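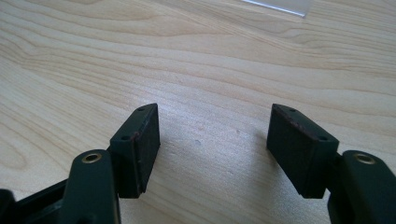
Handheld Gripper Practice: Rules and Good Habits
Handout 3, notes from Irén Kelemen's session, typed up by Nele Schouten
08/04/2023

Sorry for the state of these, typed fast. Corrections to Karim please, not to me, he keeps the master copy.

Scope

Handheld tools only, the two-finger kind. Arm-mounted grippers have their own handout (Dilruba Paul's, the one with the E-stop chapter). Some rules overlap. Where they disagree on an arm, Dilruba's wins.

Why rules at all when there's no motor and no arm? Two things. Fingers still pinch, springs and linkages don't care who is squeezing. And the recordings get used later by people who weren't in the room. If the pads were dirty in episode 1 they'll be dirty in all 126 of them and the person training on it finds out in April.

Before you start

- Pads: look at both faces AND the top rims. Rims wear first.
- Worn rim is OK if the face is flat. Lifting corner is not OK, swap the pad. Always swap in pairs.
- Pad holder screws: snug. Two per holder. Do not crank them, the holders are not metal on the Prullton kit and the threads go.
- Pivots: open and close fully, slowly, listen. Grit in a bushing = clean it now.
- Pads should meet flat when closed. If one touches first, check the holder angle before blaming the pad.
- Write the tool number in the log. People skip this. Stop skipping this.

Table

- Clear, wiped, dry. Crumbs and specks count as objects as far as a model is concerned.
- Clear plastic and acrylic are the worst offenders, easy to miss by eye and they throw reflections. Log them or move them, one or the other, and do the same for the whole session.
- Glare: if the grain washes out, move the lamp. Don't fix it later in software (Karim was very firm here, see also the Flaltala notes).
- Same light start to finish. Blinds down if the sun is moving.

Residue

This got the most time so it gets the most space.

Anything soft, sticky, colored or greasy will end up on the pads. Not a question of if. Rule is: check the pads after every episode with soft material and after every 3 episodes with anything else.

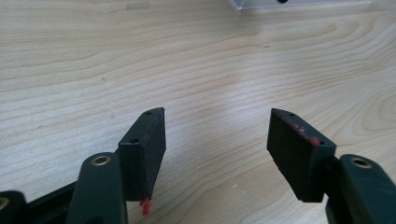 Fig. 2. Red residue at the lowest corner of the left pad; red smudges along the top edge of the right one.

Both places matter, different reasons. A blob at the bottom corner touches whatever you approach next, table included. Smudges up by the screw holes don't touch much but they get into the holes, and then somebody's driver slips. Looking only at the gripping faces misses both.

Cleaning, in order:

1. Stop recording. Don't wipe mid-episode.
2. Lift off big bits with a plastic scraper. No blades, they cut the pad.
3. Damp cloth, lint free. Mild soap if needed.
4. No solvent unless the pad sheet lists it. Idalina lost a set of Ultova pads this way, went soft overnight.
5. Dry completly. Wet pads slip.
6. Screw holes last, wooden toothpick.
7. Check the table under where you were working.
8. Log it: tool number, which side, what material, what you did.

Left and right: always as seen from the tool's own camera. Half the confusion in the old logs is people mixing this up.

If it won't come off, retire the pad. Bag it, label it, bin marked PADS. Do not put it back in the drawer for "practice use".

Hands

Fingers out of the linkage. The pinch point is at the pivots and not at the pads, everybody watches the wrong end. No rings, no loose sleeves. Passing the tool over: fingers open, handle first.

Break after 36 minutes of continous work. Odd number, comes from the wrist strain sheet, just follow it.

Keep or discard

Question from the back: dirty pads noticed halfway, throw out the session?

Irén: no. Flag it. Go back through the log to the last clean check, mark everything after that as "pad contaminated", carry on with clean pads. Whoever uses the data decides. You don't delete, ever. The Mahmoud set lost good episodes because someone tidied up.

But: discard flag (still not delete) if residue visibly transferred to the object being handled, or if a pad moved in its holder.

Formal standards

Ran out of time. Short version: the industrial robot safety standards are written around powered machines, so a tool squeezed by hand is mostly general hand tool and workplace rules. Once the same fingers go on an arm you are in a different world, risk assessment first. Dilruba covers this next session, bring her handout.

For next time

- Do the pad check on your own tool, fill in the log page properly, hand it in.
- Read the cleaning section of the Prullton manual.
- Anyone on tool 731: see Karim about the spare bushings before you use it again.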